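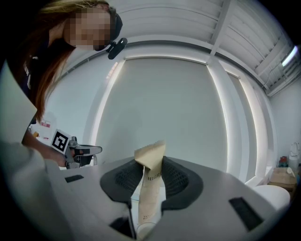 I have now sat through two rounds of gripper comparisons at Orkthorpe, and I trust the results less than I did before the first. The tables are tidy. The Cultisham jaw scored well, the Lill came close behind, and everyone went off to argue about the price. What none of the tables recorded was who had been holding the thing.

A hand-held gripper is a lovely idea on paper. You skip the arm, let a person do the moving, stick a printed marker on the side so the cameras can follow it, and collect far more grasps in a morning than any arm would allow. Orkthorpe logged 2684 of them in July. But a person is a very good controller. She sees the paper bag start to fold and eases off before the jaw has done its damage. Put the same jaw on an arm and that help is gone.

The Fulton trials made me suspicious. Of 1661 grasps by hand, only 447 were tried again on the arm, and those were the easy ones: boxes, bottles, a few stiff cups. Crumpled paper was left out "for time". I would have started there. A soft bag tells you more about a finger pad than any number of boxes, and it tells you quickly.

I am not against the method. As a cheap way to throw out a bad design – a jaw that is too wide, say, or a marker that hides behind the wrist – it earns its keep. My quarrel is with the word "performance" at the top of the column. Call it comfort, or handling, and I would sign the report tomorrow. Until the same objects go through on the arm, paper included, I would not spend money on the ranking.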